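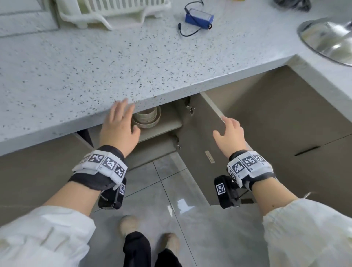

4. Warm-up, and what it does to the clapping

This section deals with the half hour before recording starts. The singing contest itself (Rultier, second series, taped at the Wukov studio) is covered in section 3 and we don't go back over the format here. Same seats, same coding sheet.

4.1 What we had

Audience cards. 1,640 handed out across the run, 636 came back with at least the first page filled in. A poor return but not a surprising one, people want their coats and the last bus. The second page did much worse and we leave most of it alone. Also the sound from the two room microphones, a floor plan, and running notes by Peixoto, who sat in the back row for every taping bar the last.

The studio seats 200. It was full for the semi-finals and the final, less so earlier on, and for two of the early heats the floor team moved people forward to close up the gaps before the cameras were lined up. This matters. A half-full room pushed to the front is louder on tape than the same people spread out, and we did not allow for it properly in the pilot. For the main set we coded seating as "spread" or "closed up" and compare like with like only.

4.2 The warm-up itself

Two warm-up hosts worked the series, swapping between tapings. We call them Host A and Host B. Host A does jokes, mostly at the expense of people who arrive late. Host B has the room sing. Both teach the same three levels of clapping, polite, warm and what the floor manager's sheet calls "roof", and both rehearse a standing ovation at least once. The rehearsed ovation is filmed. Some of it ends up in the broadcast, usually behind the titles, sometimes after a song it had nothing to do with.

Abílio Salgado, floor manager for both series, let us read his sheets. They are plain. Times down the left, cue on the right, a tick if the cue was taken. Where the cue had to be given twice he writes a small 2. These 2s turned out to be the most useful thing in the whole data set and we should of asked for them sooner.

After Host A: fewer second cues in the first act, more in the last. After Host B the other way about. Our guess is tiredness. Singing takes it out of people but it also gets them going slowly, and by the time the third contestant is on they've settled. With Host A the room starts high and drops off after the long break when the set is changed. 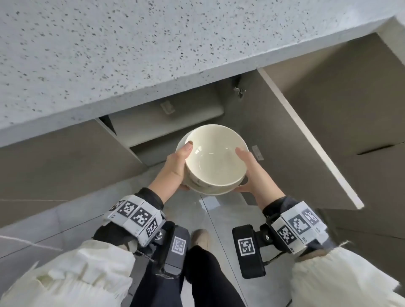
Figure 3. Base cabinet with one door open, under a speckled worktop.

4.3 Cued and uncued applause

Cued applause is easy to spot on the sound. It begins all at once, holds level, and stops within a second or two of the hand going down. Uncued applause starts in one part of the room, nearly always the block behind the judges where the families are put, and spreads. It is ragged at the end too.

We marked every burst as cued, uncued or mixed. Mixed was a nuisance. A family starts early, the floor manager sees it and throws the cue on top, everyone joins. Is that cued? We coded it by who started it, so mixed bursts that began in the family block count as uncued in the tables that follow. A stricter reading would shift the totals, though not the order of the two hosts.

One taping had to be left out. The heat from Loureiro, done as a outside recording in the town hall with a borrowed crew, had no fixed warm-up at all, only a local band playing till the lights went down. Lively, by all accounts. But nothing to compare it to.

4.4 What people wrote

The cards asked one open thing, "what happened before the show began?" Short answers mainly. "Told off for my phone." "Clapped till my hands hurt, nothing had happened yet." A good number mentioned the wait outside before they mentioned the host, and where the queue had been long the warm-up was described more coldly. Two people at the same taping, yards apart, gave quite opposite accounts of whether the host was kind.

Very few wrote that they felt the clapping was false. More common was a sort of pride in having done it well. Several used "we" for the audience and "they" for the contestants and the crew together, as if the room was a fourth judge. That fits with Bollby's earlier work on quiz tapings, where regulars spoke of a good audience much as they'd speak of a good team. 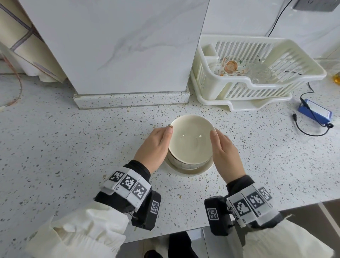
Word count: 2,641

4.5 Limits of this part

One series, one building, two hosts. The swap between hosts wasn't random, it followed who was free, and Host B did both semi-finals. So some of what looks like Host B may just be a full house and bigger names singing. We tried dropping the semi-finals. The gap between hosts shrinks but stays.

The room microphones were moved once, before the fourth taping, to get them clear of a lighting bar. Levels before and after are not compared anywhere in this paper. Timings are fine.

Peixoto's notes and the floor sheets disagree on a handful of cues. Where they do we went with the sheet. 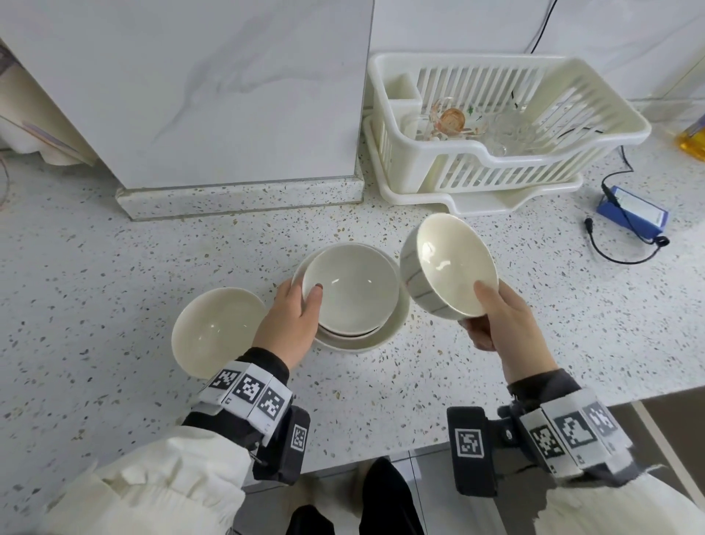
Did the rehearsed ovations count towards the totals?

They were left out. Anything clapped before the opening titles was logged separately, and only applause from the titles onwards goes into the totals used in section 5.

4.6 Carried forward

For section 5 we keep three measures: second cues per act, share of bursts that were uncued, and length of the longest burst. Volume is dropped for the reasons given. The host is kept as a marker in every table, seating too. Salgado's sheets for the first series were only partly kept, December tapings missing altogether, and so are used for background and nothing more.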